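Notes from the Hill, by Noemi Kapoor

Hello again, walkers! My knees have just about forgiven me for the Plalavlow weekend, so I'd better write it up before I forget which bog was which.

For those who haven't been, Plalavlow is the long whaleback of gritstone you can see from the Vodbridge bypass on a clear morning. It tops out at 241 metres (I know, I know, hardly the Alps) but it rises straight off the flat, so it feels a good deal bigger when you're plodding up the east side with the wind in your teeth. The top is all gritstone slabs and peat, and then you drop a little way to the west and the rock changes to limestone and the grass goes short and bright green. You can stand with a boot on each. I did, and made Dexter Van Dusen take my picture, and he got his thumb in it.

We went up by the old peat track, which leaves the lane just past Lusto Farm. The first half is walled on both sides and very easy going. After the second gate the walls stop and it gets wetter, and you'll want gaiters. Nighat Kiani went in up to the shin at the spring and used a word I hadn't heard from her before.
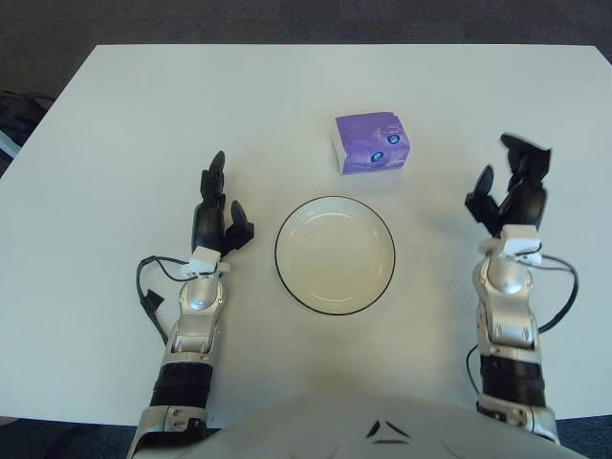 The sheepfolds are what I really wanted to see. There's a cluster of them in the hollow under the summit, out of the worst of the weather, and one still stands to shoulder height with its creep hole and a lintel over it. Xiomara Baptiste has been reading the old grazing records at the library and tells me 76 sheep were put up there each summer by one family alone, who lived in a two-room hut a short way below. You can find the hearth if you poke about in the nettles. I'd guess the spring is why they picked the spot, as the limestone side is dry as a bone by July.

We came down by the western edge, where there's a line of shakeholes beside the path (some of them over 200 paces from the nearest wall, so do take a compass if the cloud's down). Yaneth Huanca found a patch of mountain pansies, very late, and we all got down on our hands and knees to admire them. Then it was tea and a cheese scone in Vodbridge, and the number 61 bus home with steamed-up windows.

Next time I'd like to try it from the north, up the dry valley, which looks lovely on the map and is probably murder. Bring a flask and something to sit on. If you fancy coming, drop me a line before the end of September and I'll let you know where we're meeting!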